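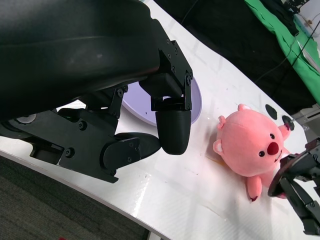

By Golnar Taheri, newsletter editor

The new management plan for the Hurholm reserve is out in draft, and most of the letters we have had are on one chapter of it. That is the chapter on the alder wood and the wet meadow below it, which the plan treats as a single unit for the first time. Until now they have had separate work programmes and separate budgets, and the people doing one job have not always known what the other was up to.

The old plan asked for two things at once. The meadow was to be kept open for wading birds, with cattle on it from May and the ditches cleaned out on rotation. The wood next door was to be left alone. Water doesn't stop at the fence, of course, and each time the ditches were cleared the lower part of the wood dried out a bit more. Priit Urbonaitė pointed this out in his survey notes years ago. The ground layer near the boundary is now mostly bramble, where older members remember marsh marigold and a lot of mud.

Under the draft, ditch clearing stops within 200 metres of the wood. The two sluices at the bottom of the Tunilero drain will be raised in autumn and let down again in spring, so that water is held back over winter. The meadow covers 142 hectares and the greater part will be managed as before. The strip next to the trees will be wetter, and the graziers accept that they may lose the use of it in a poor spring.

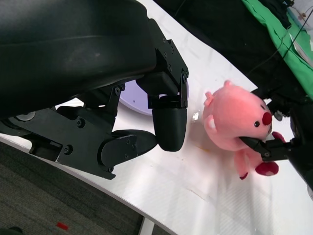 Gripper with rounded black fingertips. Photo: Simin Mousavi

There were 61 written responses to the first round of consultation. Many were short and simply in favour. The longer ones came mainly from two directions.

The first was the graziers. They are not against the change, but they want it written down who decides when the sluices are let down. The draft says "when conditions allow", and they have heard that before. Farhad Bagheri, who runs cattle on the eastern side, asked for a fixed latest date with room to go earlier. The wardens would prefer a water level on a gauge board. A date is easier for anyone planning a move of stock. A gauge is better for the birds, which may already be sitting when the date comes round. The next version will probably have both, and I think that is right, though somebody will still have to make the call in a wet year.

The second group was made up of walkers. The path through the wood, the one from the Kárason gate, runs along the lowest ground, and up to 600 metres of it could be under water from late autumn. The plan offers a choice between a boardwalk and a new line higher up the slope. A boardwalk keeps the route people know but it costs money every year, and the last one at Huleo was slippery for half its life. The higher line would be cheap to make and dry. It would also go straight past the old heronry, so it would have to close in the nesting season, which leaves walkers with no through route for part of the spring.

Setareh Ebrahimi wrote to suggest leaving the path where it is and putting up a sign. Boots, in other words. I have some sympathy. The trouble is that people walk round the edge of a wet patch, and the path ends up three times as wide as it started. You can see it at the bottom gate in any ordinary winter.

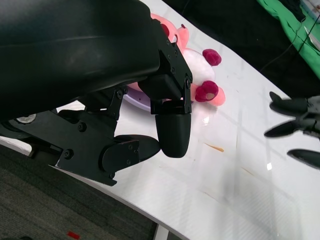
Last updated: 2023-12-05

A few points that came up more than once in letters.

Dogs. The rules are unchanged: leads on the meadow all year, and in the wood during nesting. Moving the path would not alter this.

Fallen trees. Alders will come down as the ground gets wetter and they will be left where they fall unless they block the path or a ditch. Several people asked if the timber could be taken for firewood. It can't. Dead wood is a large part of the reason for raising the water in the first place, and there is not enough of it on the reserve at present.

Bramble. It will not be cut. If the water does its work it should thin out by itself over a number of years. If it hasn't done so by the time of the review, cutting will be looked at again.

Mosquitoes. The draft says nothing on this, and it probably should.

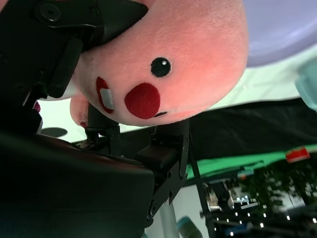

The review is set for the fifth year of the plan, and to my mind that is the weakest part of the chapter. Five years is long enough for a mistake in the sluice settings to do real harm, and there is no stage before it at which anyone is bound to look at the readings. The wardens say they will be checking anyway — and I am sure they will — but it would be better to have a short written note every year, with the gauge levels and the bird results on the same page. The last plan failed to get those two sets of figures side by side.

Comments on the second version can be left at the reserve office or sent in by post, marked "Meadow and wood". Paper copies of the draft are in the hide by the Tunilero drain and can be borrowed overnight. Please put them back in the box with the lid shut, as the last set got damp.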